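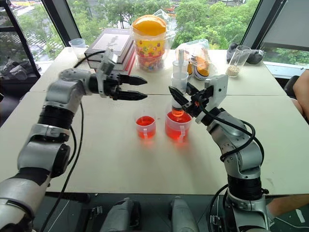

Minutes of the two-arm cell upkeep meeting, Zildale workshop
Monday, September 14, 2020

I took the notes again, so grumbles about the spelling come to me please. We started ten minutes behind (kettle) and skipped matters arising, as they all came up further down anyway.

1. State of the cell

Both arms are up and running on the Vullero controller. I read out the log: 1331 cycles on the right gripper since the jaws were last changed, and 67 stops, most of them the same wrist fault we moaned about last time. The left arm has been as good as gold. I said I'd like the right wrist joint opened up before we add any new tasks, and there was a fair bit of nodding, so I'm putting that down as agreed!

2. Cables

The long one, sorry. My feeling is that the wrist fault is a cable problem and the joint itself is fine. The cable gets pulled when the arm reaches across the middle of the table, and the clips we fitted let it creep. We talked about moving the clips up a segment, or buying the proper sleeves from Bepari, and went back and forth until the biscuits had gone. Moving the clips first costs us nothing, so we'll do that on both arms and see what the log says. If it still trips, we order the sleeves.

3. Gripping force for the liquid jobs

The cell is on the red liquid work at the moment, and the settings need care. A syringe wants a firm hold on the barrel without squashing it, and then the arm has to keep it upright over the beaker while the tip goes in. I've had the force at 70 per cent on the right side and I think that's a touch high for anything thin-walled.
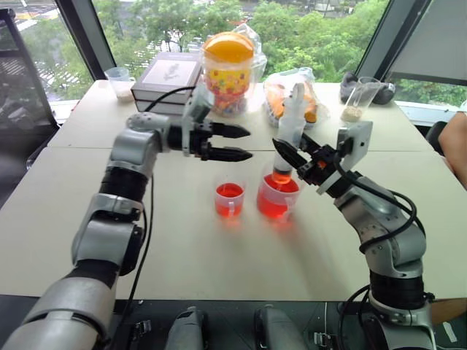
Leave the force where it is, came the view from the far end of the table, and look at the jaw pads first, as worn pads slip at any setting and we'd only end up chasing the number up and down all month. I hadn't thought of that, I'll admit. So: pads get checked first, force stays at 70 until then, and I'm to stop fiddling.

We also agreed a wipe-down of jaws and fingers at the end of every liquid session. Damp cloth, then a dry one, and no spray anywhere near the wrist cameras.

4. Lining up the two arms

Cup work shows up any drift between left and right very quickly. When one cup has to go down inside another there's hardly any room for error, and a small offset that would never matter with a book or a jar has the rims touching.

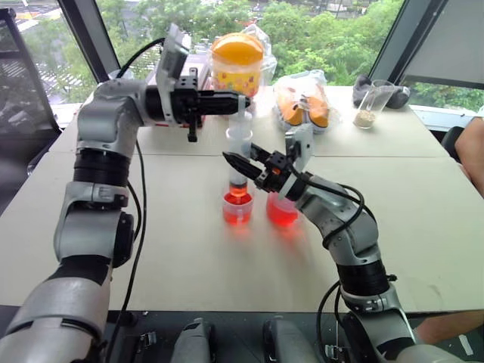
I'd like us to redo the alignment every 600 cycles, with the Trivden plate, and to write the offsets in the book each time (in pen!). At present we do it when somebody remembers. Agreed, with the first one straight after the clips are moved, or we'll only have to do it twice.

5. Spares

One set of jaw pads left in the drawer. I'm ordering two more sets. The spare wrist camera still has no bracket and I'm chasing that as well.

6. Any other business

The emergency stop check got missed last week. It goes back on the door sheet, top line.

Next meeting is in October, same room, date to follow once I've found out who has the key.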